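Can a signature-matching machine save Kandora's mail-in election?

19/08/2020

The county of Kandora has 2577 registered voters, one stoplight and, as of last month, a contract for software that will decide whether your signature looks enough like your signature.

The system comes from a company called Zalik. It compares the scrawl on your ballot envelope with the scrawl on file, which for most residents was produced on a tiny screen at the license office, with a plastic pen tied to a string. Mine looks like a seismograph reading. I've been told it is a good match for a man in the next precinct. 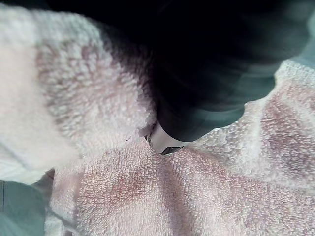
White terry-cloth towel, with a pale fingertip pad above the loops.

Supporters say the machine will be faster than the current method, in which two clerks hold envelopes up to the light and sigh. Zalik's demonstration used 200 envelopes. It flagged 50 of them, including the one signed by the county clerk, Zsófia Sárközi, who signed hers again and was flagged again.

"I do have two accents in my name," she said. "Some days I put in both."
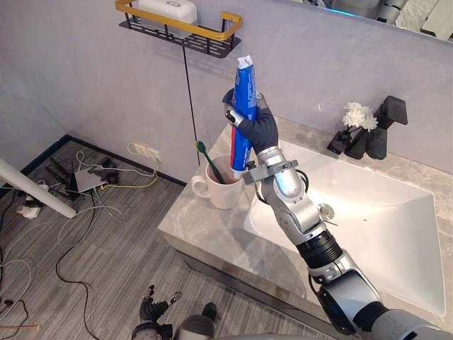

POLITICS

What happens to a flagged ballot is less clear. Under the draft rules, voters get a letter asking them to confirm who they are – by signing it. The letter then goes through the machine.

Commissioners meet again in October to settle the passing score. Zalik recommends 70. The Undilum Road precinct, where the average voter learned cursive from a nun, wants it higher. The commissioners voted to postpone the question, and all of them signed the minutes.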